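Home | Talks | Household Linen | Past Sessions | Contact

Folding the Black T-Shirt: speaker notes
By the Stolla Home Skills desk, 23 July 2023

Good evening, everyone, and thank you for coming out in the cold (there are 86 chairs set up and I can see most of them are taken, which is lovely!). Tonight is all about the black T-shirt, the one in the bottom of the basket that you pull out in a ball and then can't find the neck of.

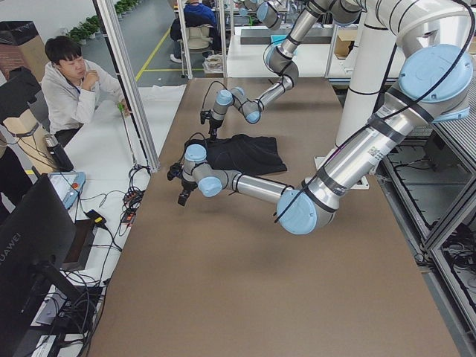 Pause here and ask who folds on the bed. Plenty of hands, I expect. I did it for years myself, until my back had a word with me, and now I'm a table person through and through. A big clear tabletop at a comfortable height lets you lay the whole shirt out and walk your hands from one side to the other without it sliding off onto the dog.

Black is the tricky colour. The seams vanish, the creases hide until you're out in daylight, and every bit of lint shows up. So start by finding an edge, any long edge, and get hold of both corners before you do anything clever.

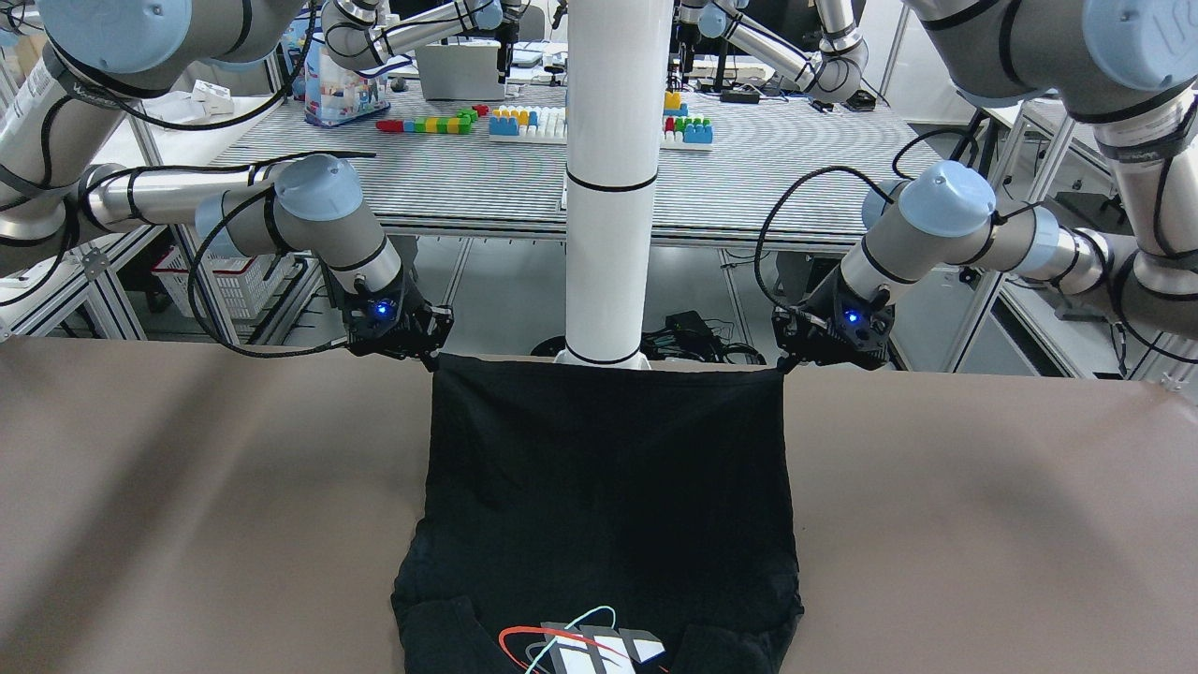 Once you've got two corners, keep the edge between them taut and let the weight of the cloth do the work. Lower it slowly, bottom first, and a good many of the wrinkles will settle on their own. If your shirt has a print on it, fold with the print inside so it doesn't rub. (Tell the Herport story, but only if we're running to time. It went for 4 minutes last go.)

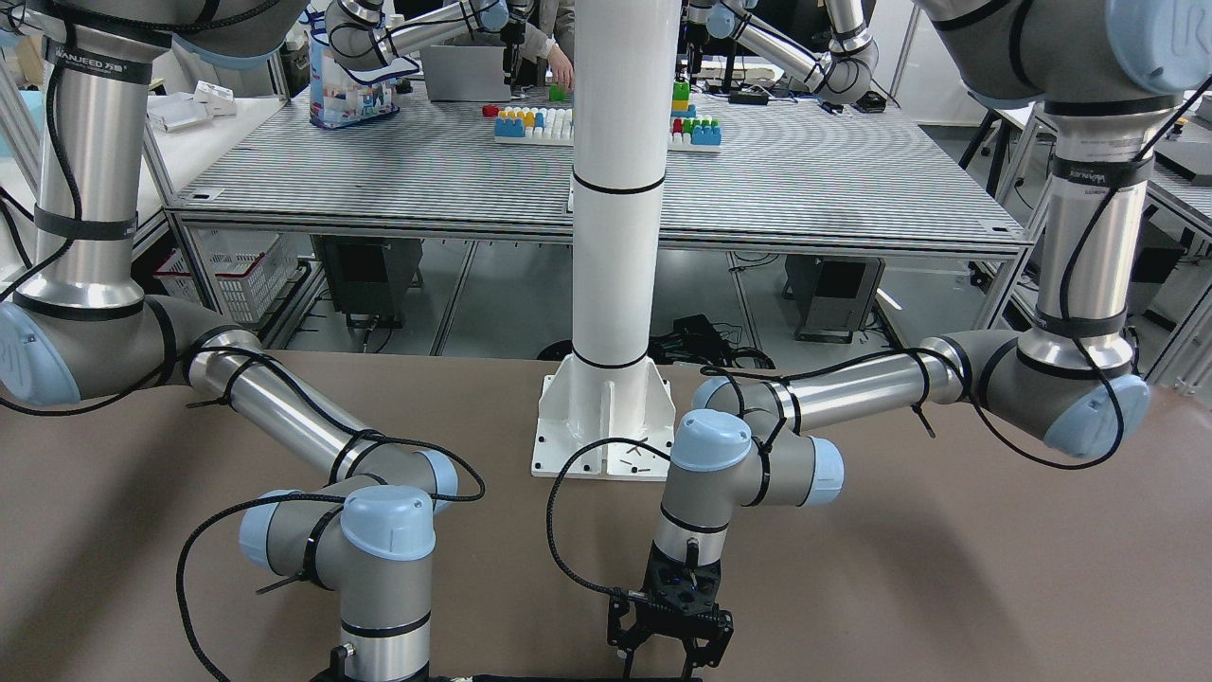

CLANDIA, January

We ran this session in the old hall in the summer heat, and the favourite part was the sleeves, so I've kept it in. Lay them flat across the back, one and then the other, smooth outward from the middle with the side of your hand, and fold up from the hem in thirds. Take your time over it. There's no prize for speed and I'd sooner see one neat shirt than a drawer full of lumpy ones. 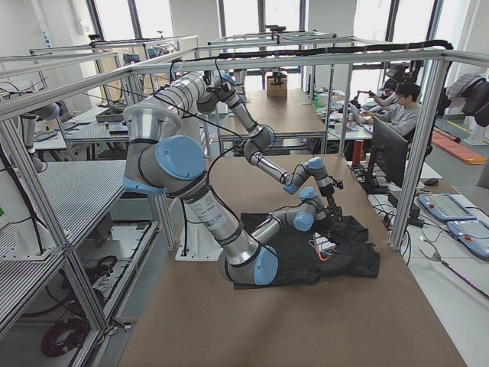 Questions and tea

Leave the table free for anyone who'd like a practice. Handouts are by the urn, and the Palaniappan drawer chart is on page 71.

Contact us | © Stolla Home Skills | Back to top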